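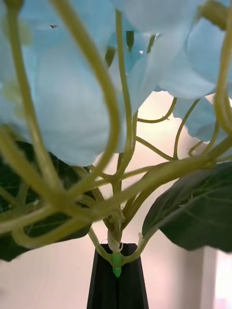 Ondent -- der große weiße Tisch für alles, was Platz braucht

Wer zu Hause oder im Laden regelmäßig an einem zu kleinen Tisch arbeitet, kennt das Geschiebe: erst muss die Post weg, dann die Schere, dann steht die Kaffeetasse auf der Fensterbank und wird dort vergessen. Wir haben den Ondent für genau solche Leute gebaut, und wir gehören selbst dazu! Angefangen hat es damit, dass wir in unserer Werkstatt Kavden jahrelang an ausrangierten Küchentischen gepackt, geklebt, gebunden und auch zu Mittag gegessen haben, und irgendwann wollten wir eine Platte, die man abends einfach abwischt und die am nächsten Morgen wieder freundlich aussieht.

Geworden ist es ein schlichter Tisch mit matter, weißer Oberfläche. Er passt in ein Arbeitszimmer ebenso wie in eine Blumenbinderei, ein Nähzimmer oder eine Küche, in der viel gebacken wird. Wir verkaufen ihn auf Wunsch mit Gestell oder nur als Platte, falls Sie noch Böcke oder ein altes Untergestell haben, von dem Sie sich nicht trennen mögen (das verstehen wir gut).

Die Platte

Der Kern besteht aus verleimtem Birkenholz, darüber liegt beidseitig eine weiße Beschichtung. Beidseitig deshalb, damit sich die Platte bei trockener Heizungsluft nicht verzieht. Wir haben zwei Winter lang Muster neben den Ofen gestellt, mit einseitiger und mit beidseitiger Beschichtung, und der Unterschied war so deutlich, dass wir die günstigere Ausführung danach aus dem Programm genommen haben.

Der Weißton ist leicht gebrochen und trägt bei uns den Namen Fanness. Reines Weiß haben wir auch probiert, es hat uns unter Tageslicht aber zu sehr geblendet, besonders mittags, wenn die Sonne durchs Dachfenster kommt. Fanness wirkt je nach Lampe mal kühler und mal wärmer. Wenn Sie viel mit Farben arbeiten, also etwa Stoffe oder Blüten zusammenstellen, dann ist so ein ruhiger Untergrund eine große Hilfe: ein zartes Blau bleibt darauf ein zartes Blau und kippt nicht gleich ins Grüne, wie es uns auf Eichenholz immer wieder passiert ist.

Matt bedeutet bei uns wirklich matt. Eine Schreibtischlampe spiegelt sich darin nur als weicher Schimmer. Bleistift lässt sich mit einem feuchten Tuch entfernen, Kugelschreiber mit etwas Spiritus, Heißkleber hebt man nach dem Erkalten mit dem Fingernagel ab. Vorsicht bei Textilfarbe und bei Roter Bete! Beides bitte gleich abwischen, sonst bleibt ein Schatten zurück, der erst nach Wochen verblasst. 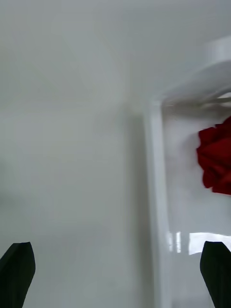 Lilibeth Bañez schreibt uns, sie habe zuerst gezögert, weil ihr Weiß für einen Arbeitstisch recht empfindlich vorgekommen sei; nach einem Sommer voller Kränze, Marmeladengläser und Geburtstagspost wische sie nun jeden Abend einmal drüber und sei jedes Mal wieder froh. Nur den Kantenschutz hätte sie gern gleich mitbestellt, denn ihr Staubsauger stoße ständig gegen dieselbe Ecke.

Diesen Hinweis haben wir gern aufgenommen. Seit August liegt der Kantenschutz jeder Bestellung bei, und zwar ohne Aufpreis. Es handelt sich um durchsichtige Winkel, die man aufsteckt und auch wieder abnehmen kann, wenn Besuch kommt und der Tisch ein bisschen feiner aussehen soll. Wer schon einen Ondent besitzt, schickt uns eine kurze Nachricht und bekommt die Winkel nachgeliefert.

Gestell und Aufbau

Das Gestell heißt Layug und besteht aus pulverbeschichtetem Stahl. Die Beine stehen ein Stück nach innen versetzt, sodass man auch an den Ecken bequem sitzen kann und sich nicht ständig das Knie stößt -- das war ein ausdrücklicher Wunsch aus der eigenen Belegschaft. Unter jedem Fuß sitzt ein Stellteller, mit dem sich unebene Böden ausgleichen lassen. In Altbauwohnungen braucht man ihn erfahrungsgemäß an mindestens einer Ecke.

Für den Aufbau sollten Sie zu zweit sein und eine Decke auf den Boden legen. Die Platte kommt mit der Oberseite nach unten auf die Decke, dann werden die Traversen lose angeschraubt, danach die Beine, und erst wenn alles sitzt, ziehen Sie die Schrauben fest. Bitte keinen Akkuschrauber mit voller Kraft benutzen, die Gewindemuffen mögen das nicht. Ein Inbusschlüssel liegt bei, und er ist lang genug, dass man sich die Fingerknöchel nicht aufschürft. Anschließend drehen Sie den Tisch gemeinsam um, über die lange Kante und nicht über die Ecke.

Wackelt es danach noch, hilft meistens ein zweiter Durchgang mit dem Schlüssel. Wackelt es immer noch, rufen Sie uns an. Jerome Espiritu kennt das Gestell in- und auswendig und hat schon so manchen Tisch am Telefon gerade bekommen, gern auch abends bis 18 Uhr.

Zubehör, das sich bewährt hat

Eine Schublade bieten wir nicht an, das werden wir oft gefragt. Sie nimmt unter der Platte so viel Beinfreiheit weg, dass wir uns dagegen entschieden haben. Dafür gibt es eine flache Ablage aus Filz, die zwischen die Traversen gehängt wird. Darin verschwinden Scheren, Draht, Lineal, Geschenkband und, wenn man ehrlich zu sich selbst ist, auch die Schokolade. Außerdem führen wir eine Kabelwanne für alle, die Lampe oder Nähmaschine fest angeschlossen lassen, und eine Klemmleiste, in die man eine Papierrolle einspannt.

Wer stehend arbeitet, nimmt die hohen Beine dazu. Sie passen an dieselbe Platte, man kann also später wechseln. Gerade beim Binden und Zuschneiden ist die größere Höhe eine Wohltat für den Rücken, und für Briefe oder die Steuer stellt man eben einen Barhocker dazu.

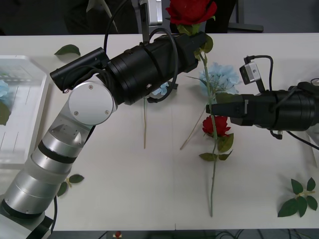

Große weiße Tischplatte, im Überblick aufgenommen

Reinigung und Pflege

Im Alltag genügen lauwarmes Wasser und ein weiches Tuch. Scheuermilch und die raue Seite vom Schwamm lassen Sie bitte weg, denn damit poliert man glänzende Stellen in die matte Fläche, und die bekommt niemand mehr heraus. Zweimal im Jahr gönnen wir unseren eigenen Tischen die Pflegemilch, dünn aufgetragen und nach kurzer Zeit mit einem trockenen Tuch abgenommen. Die Flasche mit 500 ml reicht in einem normalen Haushalt sehr lange.

Kleine Kratzer sieht man anfangs mehr, als einem lieb ist, mit den Monaten verlieren sie sich im Gesamtbild. Für tiefere Macken gibt es einen Reparaturstift im passenden Ton. Heiße Töpfe gehören auf einen Untersetzer. Wir erwähnen es lieber noch einmal, weil die allermeisten Platten, die wir zur Reparatur zurückbekommen, einen kreisrunden Abdruck haben.

Technische Daten

Modell: Ondent, mit Gestell Layug
Farbton der Platte: Fanness, matt
Tiefe: 1.000 mm
Kern: Birke, mehrfach verleimt
Beschichtung: beidseitig
Gestell: Stahl, pulverbeschichtet
Füße: höhenverstellbar
Lieferumfang: Platte, Gestell, Schrauben, Inbusschlüssel, Kantenschutz
Preis mit Gestell: 1.000 Euro
Lieferung bis in die Wohnung: 59 Euro
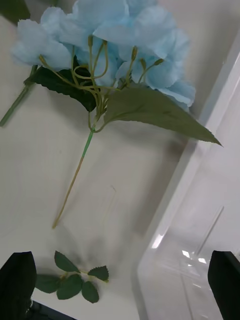 Kunsthortensie in Hellblau auf heller Tischfläche

Lieferung und Rückgabe

Jeder Ondent wird nach der Bestellung gefertigt. Das dauert ein wenig, und im Herbst dauert es leider noch ein wenig länger, weil dann die Bestellungen für die Adventszeit eintreffen. Wir melden uns, sobald Ihr Tisch verpackt ist, und vereinbaren mit Ihnen einen Termin. Die Spedition trägt bis in die Wohnung, auch in obere Stockwerke, sofern die Treppe es zulässt. Messen Sie bitte vorher den Treppenabsatz aus! Eine Platte lässt sich nun einmal nicht um die Ecke biegen, und es tut uns jedes Mal leid, wenn sie wieder mit nach Hause fahren muss.

Die Verpackung besteht aus Karton und Papierpolstern. Heben Sie sie am besten ein paar Wochen auf, falls Sie es sich anders überlegen. Für die Rücksendung kommt dieselbe Spedition, und wir bitten nur darum, dass die Platte sauber und mit Kantenpolstern versehen ist.

Muster bestellen

Farben am Bildschirm sind immer so eine Sache. Deshalb verschicken wir gern ein kleines Stück der Platte, das Sie behalten dürfen. Legen Sie es dorthin, wo der Tisch später stehen soll, und schauen Sie morgens und abends einmal hin. Eine formlose Anfrage mit Ihrer Postanschrift genügt, das Stichwort lautet »Muster Fanness«.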